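Textile Care, Unit 4: Washing and Drying Cotton
Course notes, Suryani Wattimena

In the last unit we spoke about fibres. Now we look at what water does to them. Cotton takes water very easily, and it becomes stronger when it is wet. For this reason a cotton towel can be washed many times, but wool needs more care.

Please remember the word "absorbency". It means how much water a cloth can hold. In our exercise the dry sample weighs 131 grams and the wet sample weighs 400 grams. Calculate the difference and write it in your table.

Fabric softener makes a towel pleasant to touch, but it leaves a thin layer on the fibres and the towel then takes less water. Use it seldom.
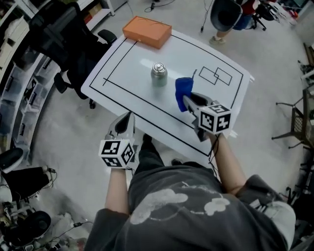
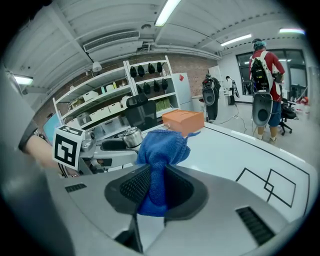 A blue cloth, crumpled.

Drying is the second part of this unit. Shake the cloth well before you hang it, so that the loops stand up again. Strong sun can make dark colours pale. If you use a machine, do not fill it completely.

For the next lesson read pages 10 to 13 in the Tollard reader and bring one old towel from home. Questions 1 and 2 are for everybody, question 3 only if you have time.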